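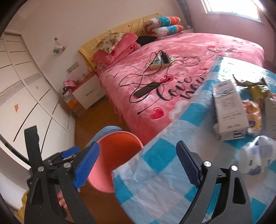
Issue 14

Flondau home demonstrations — progress to end of July
To: Sarita Chauhan
From: Dennis Kombo

Short one this month, sorry, write-up time went on the grippers.

Numbers first. 622 demonstrations recorded since the start, 251 of them in July. All by hand with the hand-held gripper, no remote control yet. The remote rig from Pronell is still waiting on a part, now promised for next month.

Bedrooms are the new thing. Kitchens were getting samey and the Prellano review asked for more clutter and soft stuff. So: power strips and cables left out on a patterned bedspread, packaged food on a checked tablecloth beside the bed. Black cable is slow work. People tend to open the fingers too wide and come in too fast, then the replay on the arm drags the whole tangle. New instruction is to pause over the cable before closing. Seems to help but too early to say.

Blue textured pads now on both fingers of every gripper. Better on plastic bags, no real change on boxes. They wear at the tip — have ordered 22 spares.

Problems. Bright windows still upset the tracking, worst near midday, so we start at 8 where the household will let us. Oprea's labelling is behind, mostly on the bedroom clips, becuase the task names we gave them were too vague. My fault, list rewritten and sent.

Spend is on budget apart from travel, slightly over. Breakdown in the usual sheet.

Next: cable tasks again with the pause, bed making if we can get a second pair of hands, first remote sessions once the part turns up. Need a yes or no from you on the extra two households before I book anyhting.

Dennis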